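Week 4 notes: what the gripper is holding, and how the planner finds out

Hello everyone, and thanks for staying awake through the calibration hour! Barış Sezer asked me to write up the second half properly, as my whiteboard writing is what it is.

## 1. Three lists, kept apart

Our sorting stack (the one we call Purik in the repo) keeps its idea of the world in three lists: cubes on the table, cubes in the bin, and cubes in the hand. Last year the third was a single slot, `held_object`, and it served us well enough while every grasp was tidy. The trouble begins when two cubes sit side by side and the fingers close on both. With a single slot, the planner books one cube as held and goes on believing the other is still on the table, and then it plans a lovely smooth path back to a bit of bare tabletop.

So `held` is now a list, and it can have any length, including zero. Please don't index into it with `[0]` in your lab work. I'll be looking!

Take a moment to fill in the three lists for yourself, colours only. Red and one green belong under `held`, the other green under `table`, and yellow under `bin`, along with a carton and two thin sticks that our colour detector has no class for.
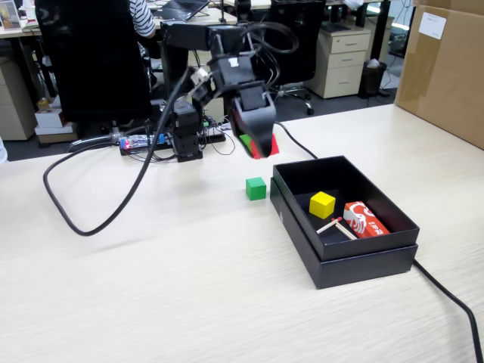 ## 2. Matching when colours repeat

Two greens are a nuisance for any tracker that uses colour as a name. Give each detection its own ID, and match by position from one image to the next. A cube that is partly hidden by the fingers gives you a smaller blob, and the old area threshold of 60 pixels can throw it away altogether, so for the region near the gripper we drop it to 13. You'll get a few false blobs as well, which the tracker should hold as unconfirmed until they turn up again.

## 3. For the lab

- Change `release()` so that it empties the whole list.
- Write a test with two held cubes of different colours, then one with two greens.
- Replay the Hellberg log and note every place where the lists disagree with the labels.

Bontu Gebretsadik has the marking guide, and I'm in my office until 4 pm if the replay tool misbehaves.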